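Ticket 341 – Left gripper drifts during hand-held demos
Opened by: Maribeth Mangubat
Assigned to: Orest Yatsenko
Project: Kokton
July 2018

Hi Orest! So the left gripper is misbehaving again. I record a demo at the desk, play it back in Skular, and the left track slides off sideways a little way in, then snaps back like nothing happened. The right one is smooth the whole time. I did 29 takes and 19 of them have the slide, so I can't just throw out the bad ones and carry on.

I hold them low in front of me before each take, marker cubes toward my face, and wait for Skular to pick up both. It always does – the start pose is never the problem. 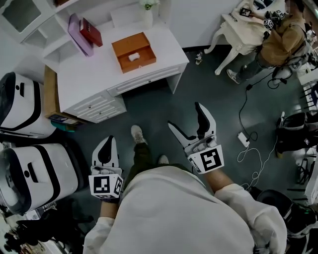

What I've tried

1. Restarted Skular. No change.
2. Wiped both cubes with a dry cloth. No change.
3. Swapped hands, so the left gripper went in my right hand. The slide followed the gripper! I was pretty pleased with that one.
4. Redid the cube calibration with 5 poses, the way the Rallevska notes say. Better for two takes, then back to sliding.

Reply from Orest

Good call on the swap. Wiggle the left cube at its base for me? If it gives at all, tighten it and calibrate again. Keep the bad takes, please, I want to look at them.

Reply from Maribeth

It gives! Only a hair, but I can feel it. Tightening now – will run the box task again after lunch and post the tracks.

Status: waiting on Maribeth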